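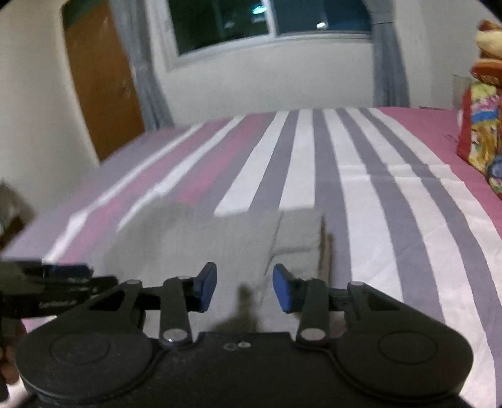

3.2 Household sample and recording of bedroom conditions

The study took place in Ukside, a district of low-rise rental housing built in two phases and managed since its completion by Van der Linden. Of the 700 households on the landlord's register, 39 agreed to take part through the winter and 6 withdrew before the March readings. Their records are left out of the analysis that follows, although their answers to the entry survey were kept.

Bedrooms were chosen over living rooms for two reasons. Tenants spend long, unbroken periods in them with the door closed, and earlier work in the neighboring district of Cesturum (Van Rooij and Londoño) found that night-time humidity there was a better guide to later complaints of mold than any daytime measure. Figure 2 shows one bedroom with a window and gray curtains. Curtain position matters to the results, as heavy fabric drawn across a cold pane slows the movement of air behind it.

Tenants kept a short diary of when they opened windows, dried laundry indoors, or changed the heating. Entries were made at 7 a.m. and again before going to bed. Compliance was uneven. Larger families tended to fill in the morning entry only, and several tenants wrote general remarks – on drafts, on the rent, on noise from the stairwell – that did not fit the coding scheme and were set aside for Section 5.

Figure 2. Bedroom with window and curtains, Ukside.

3.3 Treatment of missing entries

Where a single diary entry was missing, the window was assumed to have stayed as last reported. Gaps of more than 2 days were treated as missing, and the matching humidity values were dropped. The same rule was used in Cesturum, which allows the two sets of results to be compared directly in Table 4.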